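ハンドメイドアクセサリーのネットショップを始めるまでにやったこと、全部書きます

こんにちは!会社勤めをしながら、週末だけ小さなアクセサリーのお店をやっています。店名は「Trundutby」。読み方をよく聞かれるんですが、トランダットビーです(響きだけで決めました、意味はないです)。

最近「お店ってどうやって始めるの?」というメッセージをちょこちょこいただくようになったので、私がやった順番のまま書いてみますね。正解かどうかはわかりません。ただ、始める前の自分に読ませたかった内容にはなっていると思います。

用意したもの
・作りためた商品(同じ系統で揃えたもの)
・スマホ
・キッチンスケール
・ノートか表計算ソフト
・発送用の箱と封筒

手順1 まず売るものをしぼる

最初の私は、ピアスもネックレスもヘアゴムも全部並べようとしていました。で、並べた一覧を見たら、もう何屋さんだかわからない!フリマの片隅みたいになってしまって、結局ブレスレットだけに決めました。ピアスは金具の種類を聞かれることが多くて、返信だけで夜が終わってしまうんですよね。

しぼるときは「作っていて飽きないか」で選ぶのがいいです。売れそうかどうかで選んだヘアゴムは、十日もしないうちに作るのが嫌になりました。

手順2 店名を決める

候補は紙に書き出して、声に出して読んで、検索してみます。私の第一候補は「Dobos」だったんですが、友だちに見せたら全員ケーキの名前だと思ったので、やめました。おいしそうなのはいいけど、お腹がすくだけなので。

決めたらSNSのアカウント名が空いているかも見ておきましょう。ショップ名とアカウント名がずれていると、あとで名刺を作るときに地味に困ります。

手順3 値段をつける

ここがいちばん悩むところ!私は次の式で計算しています。

材料費+作業代+包装代+販売手数料=最低の値段

たとえば定番の一本は、材料費が314円、包装代が142円。ここに自分の作業代と手数料をのせて、販売価格は2487円にしています。きりが悪いでしょう?2500円にしなかったのは、単に計算した結果がそうだったからです。最初は丸めようとして、気づいたら作業代がほとんど残っていなくて青くなりました。

コツは、作業代を先に決めてしまうこと。最後に余った分を自分の取り分にすると、だいたい余りません。あと、作っている時間だけを数えがちですが、撮影と返信と郵便局に行く時間も入れてくださいね。

送料を込みにするか別にするかは、どちらでもいいと思います。私は別にしています。複数買ってくれる方に、そのほうがわかりやすいので。

手順4 販売サイトに登録する

私が使っているのは「Pirkanico」というハンドメイド向けのサイトです。登録は土曜日の朝、コーヒーを飲みながらやって、お昼前には終わりました。

登録のときに詰まりやすいのはこのあたり。

・振込先の口座は名義の表記をそのまま写す(カタカナの間のスペースで一回はじかれました)
・返品の条件は先に文章を作っておく
・プロフィール文は短くてもいいので空欄にしない

住所や連絡先の表示については、サイトごとに決まりが違います。個人情報をどこまで出すことになるのか、登録前に案内ページをちゃんと読んでおいてください。私はここを飛ばし読みして、あとから慌てました。

手順5 写真を撮る

照明は買っていません。午前中、窓から少し離れたところで、部屋の電気は消して撮ります。電気をつけたままだと色が黄色く転んで、お客さまに「思っていた色と違う」と言われてしまうんです(一度やりました)。

撮るのは全体、留め具のアップ、腕につけたところ、裏側。腕の写真があると大きさの質問がぐっと減ります。

加工は明るさだけ。色味をいじり始めると止まらなくなるので、触らないと決めています。

手順6 商品説明を書く

サイズ、素材、重さ、お手入れ方法。この順番で固定のひな形を作っておくと、新作のたびに悩まなくてすみます。重さはキッチンスケールで量っています。

「世界にひとつだけの」みたいな言葉は、最初の頃たくさん使っていました。読み返すと恥ずかしいです。それより「手首まわり何センチの人だとどのくらいゆるいか」を書いたほうが喜ばれました。

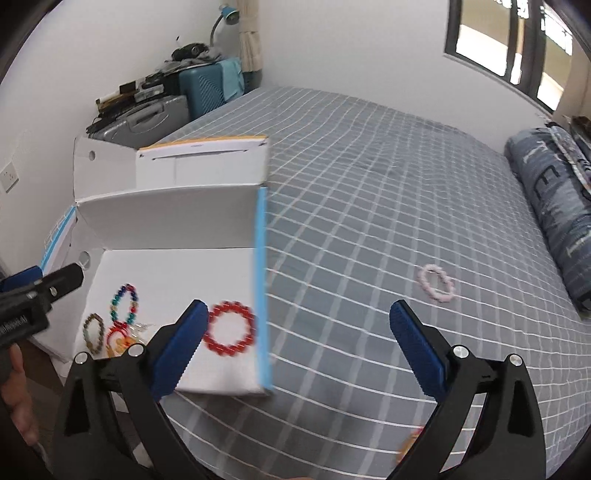
手順7 在庫をノートにつける

数が少ないうちこそ、つけておいたほうがいいです。私は品番、作った月、置き場所、出品中かどうかの四つだけ書いています。凝った表も作ってみたけれど、続きませんでした。

イベントにも出るなら、ネットに出している分と持っていく分は別の箱に分けておくこと。私は4月に「Galcombe」という雑貨市に出たとき、会場で売れたものがネットでも売れてしまって、お詫びのメッセージを書くはめになりました。冷や汗です。今は前の晩に、持っていく分をいったん非公開にしています。

手順8 梱包と発送

注文が来てから箱を探すと焦るので、先に一回、自分あてに送ってみるのがおすすめです。届いたものを開けてみると、中で動いていたり、テープがはがしにくかったり、いろいろ見つかります。私はこのテスト発送を2回やりました。

発送までの日数は、少し長めに書いておきましょう。平日に仕事がある人は特に。早く届いて怒られたことは一度もないです。

手順9 公開する

全部そろってから、と思っているとずっと公開できません。私は三か月くらい「準備中」のままでした。商品が少し並んだら、もう開けてしまって大丈夫。

ちなみに最初の注文は、公開してしばらくたった夜中に来ました。通知を見て布団の中で変な声が出ましたよ。

確定申告や開業届のことは、働き方によって事情が違うので今回は書いていません。お住まいの地域の税務署の窓口で聞いてみてくださいね。次は、配送中に留め具が外れてしまったときの修理の受け方を書く予定です!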